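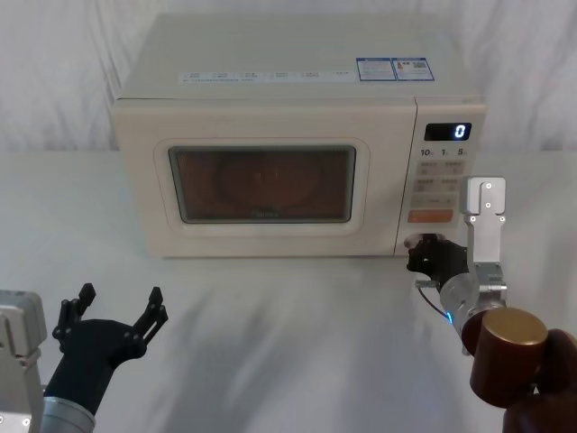
有用户在 Nedik 产品论坛的安装版块留言:旧版手册只写了“放置平稳、保持通风”,没有写插座要不要单独一路,也没有写窗帘离得近算不算通风不良,他按自己的理解装完之后,又返工了一次。本章据此类意见重新编写,旧版第三章的安装内容同时作废。

第三章 安装与首次使用

3.1 适用范围

本章适用于 Nedik 台面式微波炉,家庭厨房及小型茶水间均按本章执行。嵌入橱柜安装须另购 Brarkex 嵌入框架,安装步骤见框架随附的单页说明,不得以本章的间距要求代替。

本产品不适用于下列场所:
户外及半开放阳台;
车辆、船舶;
有腐蚀性气体或大量粉尘的车间;
相对湿度长期偏高且无排风的房间。

3.2 开箱检查

1. 将包装箱直立放置,沿封口胶带划开。刀片伸出长度不应超过纸板厚度。
2. 取出上部缓冲材料及附件盒。
3. 双手托住炉体底部两侧抬出。不得抓握炉门或门把位置提起整机。
4. 核对附件:玻璃转盘、转盘支架、保修卡、本手册。附件不全时,请保留包装并联系购买处。
5. 打开炉门,检查门封、门框、铰链和炉腔内壁。
6. 撕去炉门及控制面板表面的运输保护膜。

注意:炉腔侧壁的云母片是波导盖板,属于产品部件,不是包装材料。不得拆除、揭起或用水浸泡。

警告:发现炉门变形、门封破损、铰链松动或观察窗有裂纹时,不得通电。炉门不能严密闭合会造成微波泄漏。此类损伤只能由授权维修人员处理。

3.3 选择安装位置

1. 选择水平、坚固的台面。台面应能承受炉体、转盘及食物的总重量,使用中不晃动。
2. 确认台面前沿至炉体前脚留有余量,炉体四只脚均须落在台面上。
3. 炉体后方及左右两侧各留出不小于 100 毫米的空间。上方按 3.4 执行。
4. 远离燃气灶、电烤箱及其他热源。不得安装在灶具正上方。
5. 远离水槽。无法避开时,应加装挡水板。
6. 与收音机、电视机及无线路由器保持距离,以减小工作时的信号干扰。
7. 安装高度以取放食物时不必举臂过肩为宜。有儿童的家庭应适当提高,并避免在炉体前方放置可攀爬的凳椅。

说明:用手机测平功能检查台面即可。若转盘在空载时有规律地发出摩擦声,先检查支架是否入位,再检查台面水平度。

3.4 通风与周边织物

炉体工作时由内部风机散热,进、排风口的位置以机身标识为准。风口受阻后,内部温控器会切断加热,严重时可能损坏磁控管。

1. 炉体上方留出不小于 3.3 第 3 条所列数值两倍的空间。
2. 不得在炉顶铺盖布、放置保鲜膜盒、面包袋或纸巾。
3. 窗帘、门帘、桌布等织物应固定在间距以外。单靠自然下垂不视为固定,开窗时气流可将其推向风口。
4. 无法移开窗帘时,应改用绑带收拢,或换装下沿高于炉顶的短帘。
5. 不得拆除炉体底脚。底脚高度属于散热设计的一部分。
6. 每月检查一次风口,有积尘时断电后用干燥软刷清理。不得使用压缩空气向炉内吹扫。

注意:台面后方为墙面时,瓷砖、乳胶漆墙面可直接按上述间距安装。墙纸、软包墙面应加装不燃材料的背板。背板可选用 Rahman 系列,其固定孔位与产品无关,按墙体条件确定。

3.5 电气连接

1. 核对铭牌上的额定电压和频率,与当地供电一致后方可连接。
2. 使用带有可靠接地的三孔插座,插座额定电流应不小于铭牌要求。
3. 建议由配电箱单独引一路供微波炉使用。与电水壶、电烤箱共用一路时,不得同时开启。
4. 不得使用转换插头,不得剪除或弯折接地脚。
5. 不得使用延长线。插座距离不够时,应移动炉体或请电工增设插座。
6. 电源线不得从炉体底部穿过,不得垂在台面边缘,不得接触热表面。
7. 插头应在安装完成后仍可方便拔出。

警告:接地不当可能导致触电。对接地状况有疑问时,应由持证电工检测,不得以试电笔的亮灭作为唯一依据。

3.6 安装转盘

1. 用拧干的软布擦拭炉腔底面,晾干。
2. 将转盘支架放入底面圆形凹槽,滚轮应能自由转动。
3. 将玻璃转盘放在支架上,使转盘底部的凸起与中心转轴啮合。
4. 用手轻转转盘,确认无卡滞。
5. 关闭炉门,确认有锁合声。

转盘须始终正面朝上安装。未装转盘或支架时不得使用。转盘刚加热后不得接触冷水。

3.7 首次通电试运行

1. 用可微波容器盛一杯室温清水,置于转盘中央。水面距杯口应留出余量,杯中放入一支木筷或竹筷,防止过热暴沸。
2. 关闭炉门,插上电源。
3. 选择最高火力,时间设为 1 分钟,启动。
4. 观察炉灯是否点亮,转盘是否转动,风机是否有连续的运转声。
5. 运行中打开炉门一次。加热应立即停止。
6. 关闭炉门,按启动键继续,直至程序结束。
7. 戴隔热手套取出容器,确认水温升高。

首次运行时可能有轻微气味,属炉腔表面残留物受热挥发,打开厨房窗户或油烟机即可。气味持续超过 4 次使用,或伴有烟雾,应停止使用并报修。

警告:第 5 步中若开门后仍在加热,应立即拔下插头,并停止使用本产品。不得自行短接或调整门联锁开关。

警告:任何时候不得空载运行。平时可在炉内留一杯水,以防误启动。

3.8 低温搬入后的处理

冬季由室外或未供暖的仓库搬入室内时,炉体内部可能结露。应将炉门打开,静置至炉体与室温一致,内外均无水珠后再通电。库存或运输环境在冰点以下的,静置时间延长至 48 小时。不得用电吹风或取暖器加速干燥。

3.9 高海拔地区

海拔 3,000 米以上地区使用时,水的沸点降低,空气散热能力下降。应按下列要求调整:

1. 连续工作后增加停机间隔,待风机停止后再启动下一次程序。
2. 加热液体时缩短单次设定时间,中途取出搅拌。
3. 密封包装食品须开口后加热。

3.10 常见安装问题

通电后无任何显示:检查插头是否插紧,配电箱断路器是否跳闸。用台灯验证同一插座是否有电。

启动后立即停止:检查炉门是否完全闭合,门缝处是否夹有纸巾或残留胶带。

启动时断路器跳闸:停用同一回路上的其他大功率电器后再试。仍跳闸时应停止使用,由电工检查线路。

运行中途停止,一段时间后恢复:多为散热不良。按 3.4 检查各方向间距及风口。

炉灯在开门时不亮:部分型号开门不亮灯,以附录 B 的型号对照表为准。

转盘时而正转、时而反转:转盘电机启动方向随机,属正常现象。

工作时电视画面出现条纹:调整两者距离,或接入不同回路。

3.11 安装记录

安装完成后,建议在保修卡背面填写安装位置、插座额定电流及试运行结果。报修时,Tredeo 服务网点会先核对上述内容。铭牌上的产品序列号应一并抄录,不得撕下或遮盖铭牌。

炉体移位后,应重新执行 3.3 至 3.5 以及 3.7 的全部步骤。日常清洁与保养见第五章。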